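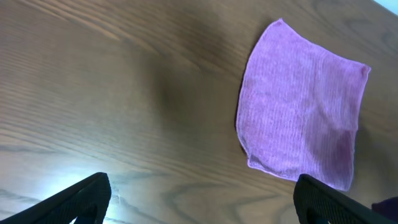
Attachment 1: tabletop and pink cloth

Ticket: Cloudy film on table after cleaning
Product line: Hovamau dining table, brown finish
Opened: 21 Apr 2018
Status: Closed

Customer report
Table wiped down with Erilia wood cleaner and a microfiber cloth. Customer says a cloudy film shows up when light hits the top from one side and comes back after every cleaning. No scratches felt by hand. Table bought last July. Wants to know if the finish is failing and if the top needs to be replaced.

Reply 1, Ackah Home Support
Thank you for the photo. The grain is clear outside the glare and we don't see a reason to replace the top from this. Please tell us:
- how much cleaner you use
- whether it goes on the cloth or on the wood
- how the cloth is washed

Customer
Four or five sprays right on the wood. Cloth goes in with the towels, with fabric softener.

Reply 2
Both of those can leave a film. Please try the following on one corner first:
1. Wash the cloth by itself, no softener, and air dry.
2. Dampen it with plain water and wring it out well.
3. Wipe with the grain, then go over it with a second, dry cloth.
4. Wait an hour and look at it from the same side as before.
If the corner is clear, do the rest of the top.

Customer
Corner came out clear. Did the whole top, had to do the middle twice. Film is gone. Can I still use the cleaner?

Reply 3
Yes, one spray on the cloth, once a month at most. Plain water is fine in between. Closing this ticket. Reply within 14 days to reopen it.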